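Tidlow Court Bag review: one season of indoor use

The Tidlow Court Bag is sold for people who play an indoor sport after work and carry everything in one bag. I bought the gray one in August to replace a gym duffel with a torn strap. I play table tennis on Monday nights in a league at the Petach hall, and the bag also goes to the office with me, so it has had a fair amount of use.

The size is right for what I carry. The main compartment holds a change of clothes, a towel, a water bottle and a paddle case with space left over. The opening runs the full length of the top and the sides hold themselves up, so I can see to the bottom without pulling things out. My old duffel collapsed as soon as it was half empty.

The shoe compartment is at one end and has its own zipper. Tidlow says it takes shoes up to a men's 13. I wear an 11 and they go in heel first with no trouble. A friend's 13s went in too, but they pushed the divider into the main compartment and took up most of the spare room. There are two vent holes on the outside of the pocket. They are small, and I still take my shoes out when I get home.
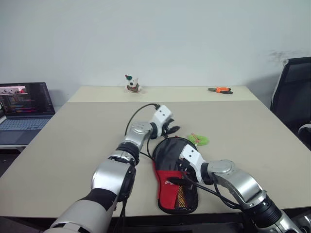 The divider is a single layer of coated fabric. It keeps grit off the clothes, which was my main complaint with the duffel. It does not keep smell out if the bag sits in a car overnight. Bhat makes a similar bag with a removable shoe liner that you can wash, and I would have paid a little more for that here. The Bhat has no padded pocket, though, and its strap is narrower.

The padded pocket is on the front. It is listed as a paddle pocket, and a bare paddle does fit, but the padding is thin and there is nothing inside to stop the rubber rubbing against the zipper. I would not trust it with a good set of rubbers. A zippered case is a better idea, and most cases are too thick for the front pocket, so the case ends up in the main compartment and the front pocket ends up holding keys and tape.

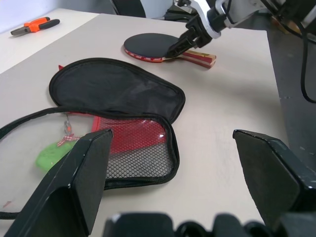
The zippers are the best part of the bag. They are large, they have cord pulls, and none of them has caught on the lining so far. The main one can be opened with one hand if you hold the bag against your hip. The shoe zipper is a bit stiffer around the corner.

The strap is wide and the pad stays where you put it. The buckle slips a notch when the bag is heavy - I have to pull it back up every couple of weeks. There are also two short handles with a wrap that closes with a snap. The snap came loose in the second month. Dotbridge, the shop I ordered from, sent a new wrap without asking for the bag back.

The fabric has held up. The bottom corners are scuffed from the concrete outside the hall, but there are no holes. It wipes clean with a damp cloth. I was caught in steady rain on one walk from the bus and the clothes inside stayed dry except for a patch under the main zipper.

I paid 47 dollars on sale. The regular price is closer to 100, and at that price I would look at the Bhat first for the washable liner. At the sale price the Tidlow is good value for anyone who needs to keep shoes apart from clothes and already owns a proper case for the paddle.

Good: wide opening, strong zippers, shoe pocket takes large sizes.
Not so good: thin padding in the front pocket, strap buckle slips, small vents.

Four out of five at the sale price, three at full price.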